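Progress report to the Grarklow Fund: Bekero Community Computer Program
Reporting period ending February
Prepared by Josué Peixoto, Stumus

In this period we continued the computer classes for newly arrived families at the Barbosa neighbourhood centre. We received 125 enrolments, and 56 learners finished the full beginner course. The evening group is still the most popular, particularly with parents who work in the day.

The second objective, a class in plain English for online forms, started two weeks later than planned. The room was being painted and we did not find another one. The classes are now running at 6:30 pm and we will recover the lost hours before summer.

Spending is inside the budget, except for printing. The learners prefer paper handouts — more than we expected — and we ask your permission to move a small amount from travel to this line.

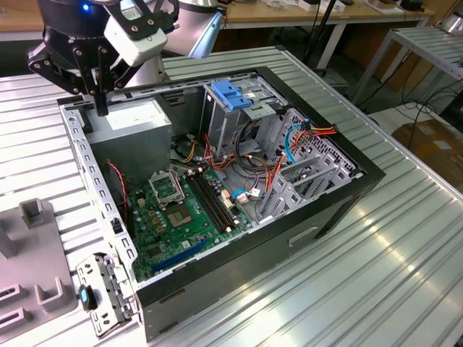
For the next period we will open a short course about the parts of a desktop computer, requested by the learners themselves. We also need two tutors for the afternoon group. One candidate has been interviewed and we wait for her references. The attendance sheets and receipts are attached to this report.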